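Space Security, Unit 4: Tracking Objects in Low Orbit
Handout prepared by Mesfin Gashaw

Low Earth orbit is normally taken to end at an altitude of 2,000 km. An object there circles the planet in roughly two hours or less, so a ground radar sees it only briefly on each pass. One pass gives a rough orbit. Later passes refine it. 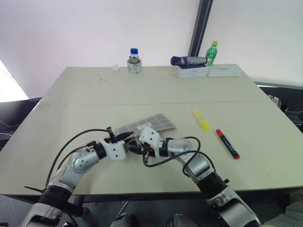 Drag is the main source of error at low altitudes. The upper atmosphere expands when solar activity rises, and a predicted position can drift by kilometers within days. Operators therefore publish each position with a covariance, a measure of its uncertainty.

Terms to know: conjunction, covariance, ballistic coefficient, two-line element set.

Reading for next session: Gwilliam, chapter 3, through page 30. Problem 23 is optional. Written answers go to Farah Mangundap.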